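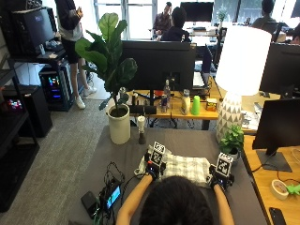 Teaching the towel fold with the Gralolon hand kit

The Gralolon kit from Erholm straps over the backs of both hands and records how you do a chore, so a home robot can be trained on it later. I have used ours since November, mostly for cloths. A few tips.

Clear the middle of the table. Leave the plants and the lamp where they are. Marinho, the training service, accepts ordinary rooms.

Bunch the cloth a little differently before every take. Marinho wants 40 takes per chore, and it will reject sets that all start the same way.
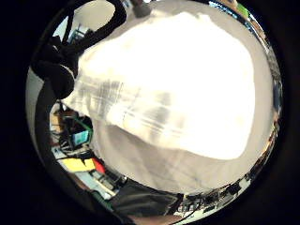 Shake the cloth out slowly and keep it low. White fabric held up close washes out, and those takes come back marked unusable. We lost almost 100 that way. Plaid or a darker color does better.

Start with the power bank full. Ours runs the kit for 4 hours. Tighten the straps once you are seated, with your elbows bent. 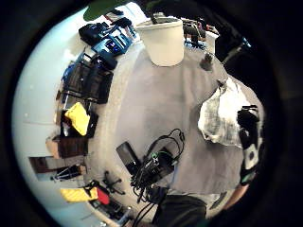
Container toward the back, cloth off to the right.

Keep cables clear of your forearms. A spare set can be ordered through Hendbridge. Ask for Lurdes Henriques in parts.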